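3.2 How people talk about wood grain

Furniture catalogs have been describing wood grain for well over a century, and the vocabulary has not improved much with practice. Our corpus holds 3258 catalog entries, of which 69 use the word "honest" about a table. Quinlan and Hegyi read every entry separately and compared notes afterward, a process that both describe as long.

The most common term by far is "natural," which tells the shopper that the tree was involved. "Cathedral," the trade word for the nested arches that show up when a board is cut flat across the rings, appears in only 2 entries - one of them spells it wrong. Sellers seem to feel that arches need no name, or that buyers would expect a pipe organ.
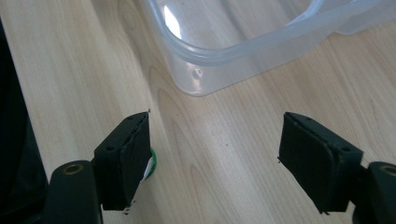

Figure 4. Arched and diagonal grain on a pale wooden tabletop.

Straight grain does better. The Altard catalogs call it "calm" and Conitz prefers "disciplined," as though the boards had been to boarding school. We coded both words as mood terms, following the scheme in Section 2, and set aside a long argument over "brooding."

Mood terms cluster in the entries for dining tables and nearly vanish for shelves. A shelf, apparently, is allowed to have no feelings. Hegyi suggests that price explains most of the gap, and we return to her reading in Section 4, where the Aseo price lists are finally of some use.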